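Wash Day at Flesgate
A student robotics club has spent most of its year on one household chore, and its members wouldn't trade it for a trophy
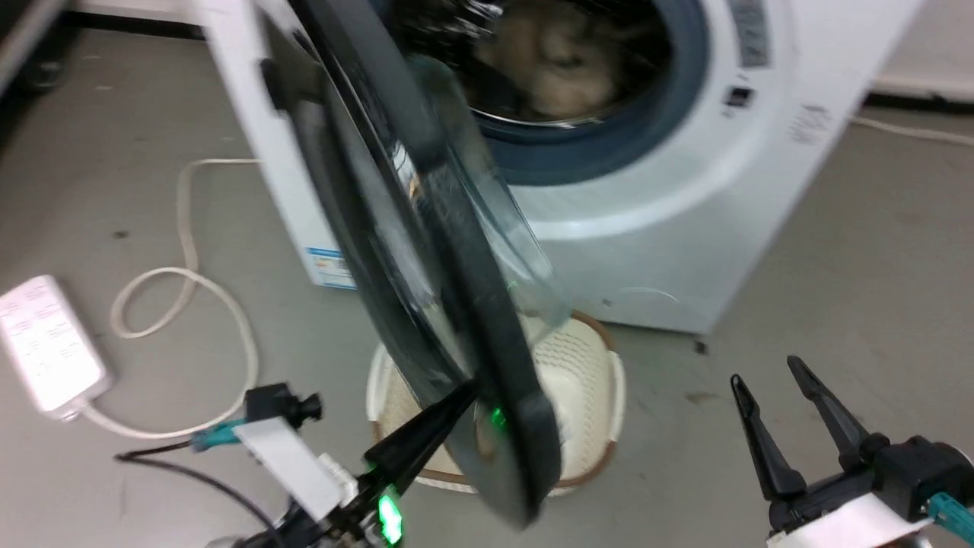

The left arm works at the washer door during an afternoon session of the Cesdale Robotics Club.

The stairs down to the Flesgate Building are steeper than they need to be, and by the time I reached the bottom I could already hear arguing. It was the friendly sort, the kind you get when people have been in a room together since lunch and somebody has suggested starting over. The subject was elbows. More exactly, it was how far out a robot's elbow ought to swing when it is doing the laundry.

Laundry is what the Cesdale Robotics Club does. Other school clubs in the valley build machines that throw balls or climb ramps, and Cesdale did that too for years, with a shelf of respectable ribbons to show for it. Then last fall the members sat down to vote on a new project, and a sophomore who was tired of doing her brothers' wash put her chore on the board more or less as a joke. It won by a mile.

They named the project Skilletano, a leftover from an earlier plan to have the robot fry eggs (the school said no to the stove, and I can't say I blame them). It has two arms that don't match. The left ends in a black pointed tip and handles the pushing and nudging, while the right has a two-finger gripper for grabbing hold of things. Each job gets practiced over and over with a student steering, and the recordings go into the pile the robot learns from. The pile stood at 4000 tries when I visited in March, and one boy told me the number with the pride of a new grandfather.

I had supposed the clothes would be the hard part, and they are hard, but the door of the washer has eaten up more afternoons than every towel and sock put together. Think about how you open yours! You give it a tug, you step back without noticing that you've stepped back, and you probably catch it with a knee or a hip if it starts to drift shut. A pair of arms has no hip. Push the door in the wrong place and it stops halfway, and then the gripper can't get past it to the drum. Push too hard and it bounces.

So the club runs door drills. The rule is 10 good openings in a row before anyone is allowed to move on to the unloading, and a bad one sends the count back to zero, usually with a groan you can hear from the parking lot. Their best afternoon so far produced around 80 openings, good and bad together, and ended with pizza.

Next month they take the whole business, washer and all, to the Radwan Open, where 39 school teams will show off whatever they've been building. There's a category for household help, and the Cesdale students figure they have a decent shot at it, though they spent a good deal more time telling me about the van they still have to borrow.

The elbow question was still going when I left. A compromise had been proposed, someone had drawn it on the back of a detergent coupon, and they were lining up the arms to give it a try.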